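I've been using the Curnon simulator from Brondmont since November, mostly in the evenings after work, and I've put enough hours in now to write something down about it.

Curnon is a subscription service for trying out gripper setups before you buy any hardware. You pick an arm and a gripper, choose a surface, drop some objects on it and run your controller. The basic plan gives you 3,000 runs a month. The object library has 2,000 models in it, and the quality varies. Some have very nice textures, others look like they were made in an afternoon.

I spend most of my time in the wrist view – it's the one my own code uses, so it's the one I care about.
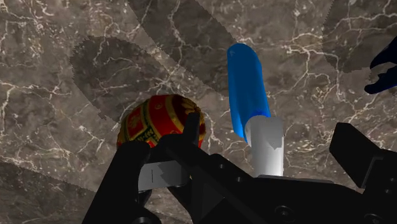 Wrist view in Curnon, marble surface, default shadows.

The marble is my favorite of the surfaces. All those veins and pale specks give a simple segmentation script plenty to trip over, and mine did trip at first. Shadows are the weak spot. At the default setting the outlines come out in stair steps, and you can see it on the stone. There is a higher setting, but on my machine it drops the wrist view to 12 frames a second, so I leave it alone.

Dark objects are hard to pick out near the black fingers. You can recolor the gripper, but the menu for it is buried. Deok-su Ryu on the Brondmont forum told me where to find it, and he also talked me out of the Brodik add-on, which mostly adds conveyor belts. I don't need conveyor belts.

Setup took me 7 evenings, and most of that was my own old Python install. The manual is fine up to the chapter on contact settings, where it gets thin.

I'm keeping the basic plan through the spring. Next I want to try the same controller with the Sung gripper, which has wider fingertips, and see how much I have to retune.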